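Homemade elderflower cordial, at last! 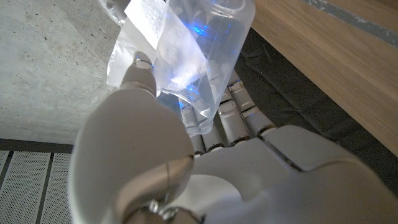

Posted by Damian Zalewska in Kitchen, 15 comments

I finally made elderflower cordial and I'm so pleased with it! The lane behind Drurstead is thick with blossom, so I went out on Wednesday morning and came home with 20 big heads and very yellow sleeves.

My recipe is Eugeniusz's, with less sugar (I used 300 g for a small batch, and he'd call that stingy). Two lemons, a steep overnight, then strain through muslin. It smells like summer – a bit grassy, a bit like pears. Lovely with fizzy water, even better over vanilla ice cream. Next I want to try it with gooseberries, if the birds leave me any.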